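Getting your metal demo reviewed: how to send it so it gets played

Posted 2018-12-19 by Wagner Brandão

Quick one, been meaning to write this since April. I get 94 demos in the inbox on a bad month. Most I give one song. Some I can't even open. So, steps.

1. Pick two songs, three at most

Not the whole album. Best song first, not the intro. If track one is rain and a church bell for two minutes I've skipped it already. The second one should sound different from the first so I know you have more than one riff.

Live recordings only if they're good. Phone in the back of the room is not good.

2. Check the files

MP3 at 320 is fine. WAV if I ask for it. Name them properly: band, track number, song title. I have a folder with eleven files called "master final" and no clue who any of them are.

Fill in the tags too. Band, title, year. Takes five minutes. Guerra sent me a killer doom EP with no tags and it sat in my player as Unknown Artist untill I happened to spot the email again.

Play the files back after you upload them. All the way through. Had one stop dead in the middle of the solo.

3. Write the bio

200 words. That's it. What goes in:

Where you're from
Who plays what
What it sounds like (name two bands, be fair to yourself)
What's out already and where to get it
One contact address that somebody reads

What stays out: the story of how you met, every lineup change since high school, the word "uncompromising". Mirkudo's first bio was 1,000 words long and the drummer still wasn't in it. Second try was one paragraph. Got reviewed in three places.

4. One photo, one logo

Photo big enough to use. Logo on a clear background, plus a plain text version of the name because half of us can't read the spiky one. Say who took the photo, I have to credit them.

Cover art as a square, please. Don't paste it inside a Word doc.

5. Find the right people

Read the zine first. If they cover black metal and nothing else, your power metal record is wasted there. Make a list, start with twenty names. Look for the person who reviewed something close to you and write to them directly.

Don't put 600 addresses in the CC line. Yes, happened. Everybody replied to all for a week.

6. The email itself

Subject line: band name, genre, release title, release date. Nothing else, no all caps.

Body: hello, one line on why you're writing to this zine, streaming link, download link, bio pasted underneath. No attachments over a few megs. Links that expire after three days are a pain, use one that stays up.

If it's a private link say so up top. Driltau's record got leaked off a public one, weeks before release, and that was their own mistake. 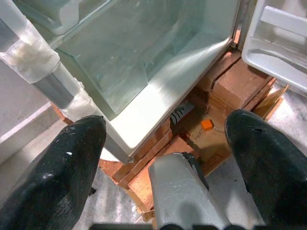
Open fridge and a stack of bricks.

7. Physical copies

Ask first. Plenty of reviewers don't want them any more, I still do. Padded envelope, not a plain one, jewel cases crack. Put the one-page bio in with it and write the email address on the sleeve as well, paper gets seperated from discs all the time.

8. Follow up once

Wait two weeks. Short note, same thread, links again. No answer after that, move on and try with the next release. Weltley got a no reply from me on two demos and a full page on the third.

Bad review? Say thanks or say nothing. Don't have your bass player argue in the comments.

Good review? Link it, quote it right, tell us when the next one's coming.

Submission address is on the contact page. Put DEMO in front of the subject line so the filter catches it.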